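We use cookies to keep you signed in to the help desk. By continuing you accept our cookie policy. Accept | Manage

Drovodura Waders and Reels – Warranty and Repair
Ticket status: Open (reopened by customer)
Product: Horrocks disc drag fly reel, 5/6 weight
Problem: drag slips, then sticks

CUSTOMER, first message
Bought this reel from you before the season and used it for 16 days on the Clemanon, mostly trout, nothing big. The drag now slips at the start of a run and then grabs hard. I lost three fish on 5X tippet before I worked out it was the reel and not my knots. The product page says the drag is sealed and needs no maintenance. I'd like to know which part of that is true.

SUPPORT
Thank you for writing. A sticky drag on this model is usually caused by grit or by storing the reel with the drag tightened down. Please back the drag all the way off, rinse the reel in lukewarm fresh water, remove the spool and let everything air dry overnight. Then try it again.

CUSTOMER
I back the drag off after every trip and always have. Did the rinse anyway. Overnight dry, spool off, on a towel. No change. Also, if the drag is sealed, I don't see how grit gets in or how rinsing the outside gets it out again. Is it sealed or isn't it?

SUPPORT
The drag is sealed against water under normal fishing conditions. Fine silt can still collect around the spindle, outside the seal. Please wipe the spindle with a clean cloth, put one drop of light reel oil on it and turn the spool 38 times in the retrieve direction with the drag off.

CUSTOMER
Thirty-eight. Fine. I did all 38. The spool turns more freely with the drag off, which was never the complaint. With the drag set at the third click it still slips and grabs. I tied the line to a fence post, walked backward with the rod low, and felt it catch at the same point in every turn of the spool. That sounds to me like something worn or bent, and I doubt oil is going to fix it.
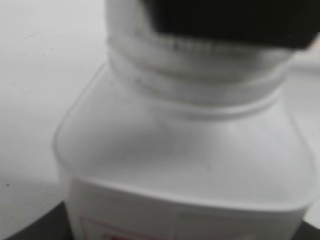
SUPPORT
Catching once per turn can point to the one-way bearing or to a drag plate that has gone out of flat. Before we book a repair, could you tell us what line and backing are on the reel? An overfilled spool can rub on the frame and feel much the same.

CUSTOMER
WF5 floating, 107 yards of 20 lb backing, wound on by your own shop in Stendisby. There is a clear gap between the line and the frame all the way around. I checked with the spool full and again with the head stripped off. Same catch both times, same place. I put a pencil mark on the spool rim so I could be sure I wasn't imagining it.

For what it's worth, the guide I fished with in June has two of these and says one of them does the same thing. He keeps it for the bank box. I know that isn't proof of anything, but I'd be surprised if mine is the first one you've heard about.

SUPPORT
We can't comment on other customers' reels. The pencil mark is helpful and I've added it to the notes. Please send the reel with the spool on, line and leader removed, drag fully off. Backing can stay. Repairs are normally turned around in 3 weeks. I am closing this ticket and you will get a new number when the parcel arrives.

CUSTOMER – ticket reopened
Please don't close it. The last time I had a ticket closed on me (wader seam, left boot) the new number never came and I had to explain the whole thing again from the start.

Questions before I mail anything:
Who pays for shipping?
If the bearing is replaced, is it the same bearing?
Can I have a loaner? The river is in good shape and three weeks is most of what I have left.

SUPPORT
Ticket stays open until the reel is back with you. Shipping is covered both ways and the label is attached. We have no loaners in that size but can lend a 7/8, which will balance heavy on your rod. I have asked the workshop about the bearing and will post their answer.

CUSTOMER
I'll skip the 7/8 and use my old click reel. It has no drag to speak of, so it can't go wrong in the same way. Parcel goes out Tuesday. Waiting on the bearing answer.

Drovodura, Stendisby | Contact the workshop | Returns | Back to top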